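Gripper closes beside the piece after board is rotated (simulation)

Posted in Motion and Grasping, 4/2/26

Imunden

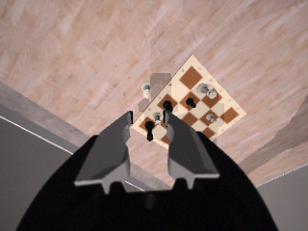
I have a pick-and-place task in simulation: a two-finger gripper, a small chessboard on a wood surface, a camera looking down. The job is to pick up a piece, move it to another square and release. With the board square to the robot base it runs clean. I ran 1,000 episodes that way with no faults I would call serious.

When I rotate the board, the gripper goes to the wrong place. It either closes on air next to the piece or comes down with one finger on top of a neighbor. The error is small near the middle of the board and gets worse toward the corners. In some episodes a piece is pushed off the board completely and the controller still reports "grasp OK" and carries on to the place step.

Things I have checked:
Board pose is read from the simulator, not estimated from the image.
Inverse kinematics residual is under 4 mm at every waypoint.
Finger opening is the same in both cases.
Friction values have not been changed.

What else would produce an error that depends on the distance from the board center? And why would the success check pass with nothing in the fingers?

Asholm

Sounds like friction. Raise the friction on the pads and try again. I had pieces slipping out all the time until I did that.

Riku Iwasaki

It is unlikely to be friction. Slip happens after contact, and you describe fingers closing in the wrong place. There are two separate faults.

First fault: the square offsets. An error that is near zero at the center and grows toward the corners is what you get when the offset from board center to target square is added in world coordinates without being rotated. The board center is correct, so middle squares look almost right. Multiply the offset by the board's rotation first, then add the center position. If you already do that, check the sign of the angle and whether it is in degrees or radians. A wrong sign gives the same pattern, with an error that depends on twice the rotation angle.

Test it without the arm. Draw a marker at each computed square center and look at it from the top camera. If the markers form a grid parallel to the base and not to the board, you have found it.

Second fault: the success check. Most likely it compares the finger gap to the commanded gap, or only confirms that the close command finished. Both pass on air. Use contact on both pads with the same body ID, and then check again after a short lift that the piece has risen with the gripper. If either test fails, open, retract straight up and abort. Do not let it go on to the place step.

Also rotate the gripper yaw with the board. If the fingers still close along the base axis, their path can cross an adjacent square even when the center point is correct. On a crowded board this will knock pieces over.

If this code is ever going to a real arm, fix the second fault before the first. A false "grasp OK" lets the arm keep moving with a piece jammed under a finger. Set a force limit on the downward move as well.

Imunden

It was the offset. The markers made a perfect grid, parallel to the base. I now rotate the offset and the yaw together. I ran 3,000 episodes with random board angles and the corner errors are gone. The new contact check rejected 4 grasps, all with tall pieces close together. I have not looked into those yet.

Rornuneo

For the tall pieces, check the height you grasp at. If it is one constant for all types, the fingers can hit the head of the next piece on the way down. I keep a table with a height and an approach width per piece type. Collision meshes can also be fatter than the visual ones, so turn on the collision view before you tune anything.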